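Chapter 3
Who Runs the Hospitals?

Every few years a health minister discovers that hospitals are hard to run and appoints someone else to do it. The announcement praises the appointee's vision. It seldom mentions the waiting list, which will be there to greet them.

This chapter is about that appointment: who makes it, what the job is, and why ministers keep choosing people who resemble the last one. We use the imaging backlog in the Wellari district as our main case. At its worst, patients there waited 180 days for a scan that took around 2 hours, parking included.
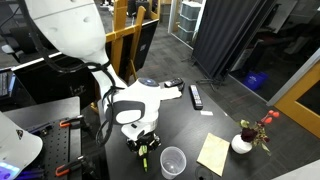 Ehab Gaber objects that this gets the matter backward, and that a chief executive with no say over pay or buildings could be a houseplant and the backlog would look the same. Readers should keep his complaint in mind through the section on budgets, where it does a good deal of damage.

Wellari had 3 chiefs while the list grew. The first came from the ministry, the second from a bank, and the third from the ministry again — the bank having been judged too exotic. Each wrote a plan. The plans ran to 500 pages between them and agreed on nearly everything, including the cover color.
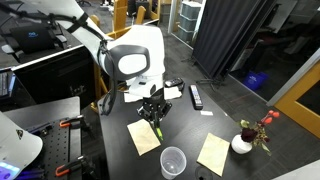
3.1 The power to appoint

In most tax-funded systems the minister names the chief, or approves a name supplied by a board that the minister also named. Defenders call this accountability. We begin with how the shortlist gets made.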